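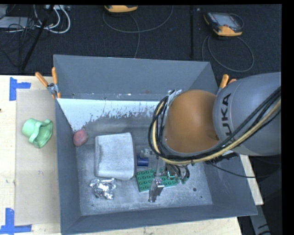 Dredix Bin Picking Kit for Student Teams
Club Equipment > Loan Shelf > Kits
Item 194
Status: Available
Last updated September 26, 2018

Summary
A set of parts, a bin and a rule sheet for the picking event in the Andrade student contest. The maker sells it as a "complete path to autonomous picking." We have had one on the shelf since February and would not go that far. Read the notes before you put your name down for it.

What comes in the box
Gray bin, sloped sides
Two rim clamps
Object bag (see below)
One roll of blue tape for marking the table
Printed rule sheet and score cards
Calibration card
USB stick with the Meltel vision software and sample code

Not in the box
Arm, gripper, camera, computer, table. The front of the carton shows all of these. If you are a new club reading the maker's page and thinking this will get you a working entry, price the rest first.

Size and weight
Bin and bag together weigh 17 pounds. The carton is awkward for one person on stairs.

The object bag
The maker lists 20 objects. They are ordinary things, mostly toys and soft or shiny stuff, picked because they cause different kinds of trouble. A studded building plate is easy to see and hard to get a finger under when it lies flat. Crumpled foil changes shape every time it is touched, so last night's picture of it is no use tonight. Foam blocks give when squeezed. Small cylinders roll.

Our view is that the bag is the best thing in the kit, and also the part you could put together yourself from a kitchen drawer and a toy box. The contest does not check where your practice objects came from. Teams that only train on the official bag tend to do well on the official bag. Swap things in and out.

About the claims
The maker's page says student teams reach a "94 percent pick rate in one weekend." We asked which teams, which arm and which objects and got a brochure back. Our own Altden project group kept a log over one term with the club arm. They recorded 1,314 attempts. The log is in the shared folder and anybody can read it, including the pages where the gripper closed on nothing for most of an evening. Before you quote any rate to a judge, say what counted as an attempt. The group changed its own definition halfway through the term and had to throw out the early pages.

"No programming needed" is true for the demo. The demo looks for one object on a bare bin floor. Add a second object that touches the first and you will be writing code.

"Works with any arm" means the bin does not care what reaches into it. The sample code does care. Plan on writing your own link between the Meltel software and your arm controller, and start on that early. The sample is short on comments and the file called final is older than the one called test.

Bin
Solid, and heavy enough that it does not flex. The sloped walls are meant to slide things back toward the middle. Light objects do not always go. Anything that ends up in a back corner is hard to reach with a wide gripper, and you should test corners on purpose instead of nudging the object back to the center and calling it a fresh trial. We have watched several groups do this, ours included.

Clamp the rim before the first run. A bin that shifts a little will ruin a calibration and you can lose a whole session looking for a bug in code that was fine. Tape the table too. When the bin has to come off for cleaning you want to know where it goes back.

Scuffs on the floor of our bin are from use. They do not affect scoring, but the Meltel software has sometimes taken a dark spot for an object. Adding the empty bin as a background shot helps. It does not fix it.

Vision software
License is for one computer. It runs on the older lab machine but slowly. Shiny things are the weak point, and the manual spends one line on the subject – "avoid reflective items" – even though the contest rules allow them. Changing the lights did more for us than changing any setting.

Safety, for whoever signs it out
Emergency stop within reach of a person who is watching the arm and doing nothing else.
Hands out of the bin whenever the arm is live. Resetting objects between trials is when people forget.
Slow speed for any new code, even if the change was one line.
Look at the cables through the full reach of the arm before you raise the speed. A loop that clears the rim in one pose can catch it in another.

Who it suits
A club that already has an arm running and wants a standard bin, so its results can be compared with another club's. For that it does the job.

Who it does not suit
First-year groups with no arm time booked. A class that needs a finished lesson plan; the "teacher guide" is a copy of the rule sheet with a new cover.

Loan terms
Two weeks, renewable once if there is no waiting list. Return the bin clean, the tape peeled off the table, and the object bag complete. Foil is replaced from the supply closet. Report missing parts on the card inside the lid.

Related items
Altden gripper finger set
Andrade practice score cards, refill
Meltel calibration card, large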